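工作间 > 木工基础 > 台面与工装

首页 教程 材料 工具 论坛 关于

拼板衬板的制作与使用：在洞洞台面上加一块平整的木面

洞洞台面便于固定夹具，但孔位密集，不适合直接摆放小件。小块零件的棱边会卡在孔口，底面也无法完全贴平，画线、排样、测高时误差明显。常用的办法是在台面上加放一块拼板衬板。本文说明衬板的选料、拼接、找平、表面处理和日常使用，适用于桌面级的小件作业，不涉及重载加工。

一、选料

衬板宜用浅色、纹理细密的硬木，枫木、桦木、榉木均可。浅色木面与彩色小件反差大，便于辨认轮廓和阴影。深色木料或纹理粗重的木料（如白蜡木）会干扰视线，不推荐。

单块宽板容易翘曲，应采用窄板拼接。备料时检查以下几项：

1. 含水率。各块板应来自同一批料，并在工作间内平放适应，两端垫空通风。
2. 端面年轮方向。相邻两块板年轮弧向交替排列，可减小整体瓦形变形。
3. 纹理走向。各块板顺纹方向一致，后续刨削时不易起毛刺。
4. 节疤与裂纹。端头有细裂的，先截去再下料。

板厚按跨度选取。衬板整面落在台面上，不悬空，厚度不必太大，但过薄的板拼缝胶合面小，强度不足。

二、拼接

拼缝面用长刨或平刨机加工。两块板的拼缝面可对合夹紧后一次刨出，即使刨削角度略偏，展开后两个角度互补，板面仍然是平的。

检查方法：将两块板立起叠放，在背面打光，拼缝处不应透光。允许中段有极轻微的间隙，两端必须贴紧。两端张开的拼缝靠夹具强行压合，日后会从端头开裂。

涂胶用普通木工白胶即可，两面薄涂，夹具上下交替布置，避免板面向一侧拱起。夹紧后拼缝处应有均匀的细胶珠挤出。胶珠不要立即用湿布擦，水会把稀释的胶带进木纹，上油后留下浅色斑块。待胶半干呈橡胶状时用铲刀铲去。夹持时间不少于10小时，再拆夹具。

胶合良好的拼缝在板面上只留一道很淡的细线，手指横向划过不应有台阶感。

三、找平与放置

拆夹后先对角刨削，再顺纹刨光，用直尺沿长向、横向和两条对角线检查。底面同样要处理，底面不平会使衬板在台面上摇动。

放置前清理台面，孔口周围不得有金属屑和胶粒。衬板四周应留出若干排孔，用于安装限位销或压块。板边尽量与孔列平行，之后调整位置时可直接以孔列为基准，不必另外画线。

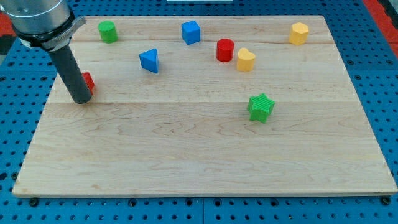 Keyvan Asadi 在评论里问，衬板只靠自重放着会不会移位，他自己的做法是在底面贴两条薄防滑垫，但贴完以后板子总有一角略高，换了垫子也一样。

防滑垫不建议用于需要测高的场合。垫材受压后厚度不一，四角高差会随摆放位置变化，换垫子解决不了。更稳妥的做法是用限位销：在板的相邻两边各装2个销，板靠紧销后，在对面用偏心轮或木楔轻轻顶住。顶紧力以手推不动为准，过大会使薄板中部拱起。木楔的斜面朝下压，不要朝上抬。

需要经常拆装的，可在板底镶入圆木榫，榫径略小于孔径，榫长不超过台面厚度。木榫只在一端定位，另一端的孔做成长槽，给木材的横纹胀缩留出余量。两端都做成紧配合的，换季后往往插不进去或拔不出来。

四、表面处理

小件作业的衬板不宜上高光漆。反光会遮住小件底边，涂层过滑时零件容易被碰走。推荐两种处理方式：

（1）不上涂层，砂至240目，定期轻砂。优点是摩擦力稳定，缺点是易沾污。
（2）薄擦一遍硬蜡油，完全固化后用细百洁布打毛。污渍容易清除，表面仍为亚光。

无论采用哪种方式，正反两面须做相同处理。只处理正面的板，两面吸湿速度不同，会向一侧弯曲。端面吸湿最快，应多擦一遍。

五、摆放小件

衬板做好后，可用来摆放打印件、积木块、小木块等。操作要点如下：

1. 打印件上板前先去除底面的裙边和拉丝，残留物会使零件倾斜。层纹较明显的零件，以原打印底面朝下最稳。
2. 零件之间留出手指或工具能够下落的间隙。高的放在远端，矮的放在近端，取放时不会相互遮挡。
3. 同色零件尽量错开，相邻两件颜色不同，边界容易分辨。
4. 需要重复摆放同一布局时，用软铅笔在板面轻描轮廓，用后以橡皮擦净。不要用记号笔，墨水会沿木纹渗开，砂磨也难以去除。
5. 避免让小件跨在拼缝上。拼缝在潮湿季节可能略有凸起，对薄片类零件的影响比对块状零件大。

六、维护

衬板不用时平放，或立放在有通风间隙的架子上，不要单面靠墙。发现轻微翘曲时，将凹面朝下放在平台上静置，等待回平，不要用水喷或加热。板面出现压痕，可在局部垫湿布用熨斗短时加热，使木纤维回胀，干透后再轻砂。已上硬蜡油的板须先砂去压痕处的涂层，否则水汽进不去。

拼缝若在端头开裂，裂口较短的可直接截去端头；裂口较长的应沿缝锯开，重新刨缝胶合。往裂缝里灌胶只能暂时填住，受力后会再次开裂。

分类：工装夹具 / 拼板 / 台面附件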